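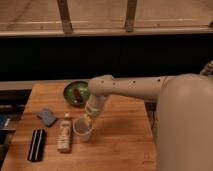

4. Does shared lunch make people stay?

The claim that a free staff lunch keeps workers from quitting is repeated often and tested rarely. Friesen's survey of 1002 employees is the usual source. It asked people whether they valued the meal. It did not ask whether they would leave without it, and these are different questions.

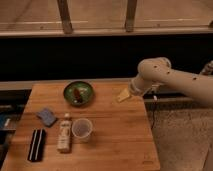
The Sorkdale figures look stronger at first. Turnover fell in the year the lunch program began, but wages rose in the same year, and the authors make no attempt to separate the two. Van Acker's reply, that staff "spoke warmly" of the kitchen, does not help much. People speak warmly of many things on their way out the door.

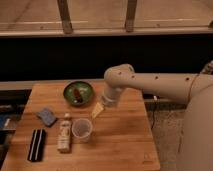

Figure 2. Tabletop with six small objects.

We also doubt the measure of time spent together. A 30 minute break was counted as 30 minutes of shared eating, whether or not anyone sat down. At the Modora office, 49 workers filled in the diary, and most left the labour of recalling whole weeks to the last day.

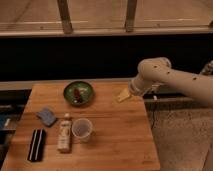

Pravomholm, April

Our own interviews began here, after the lunch had been cut to save money. Complaints were loud and resignations did not change. One site is thin evidence, and we would not build a policy on it either.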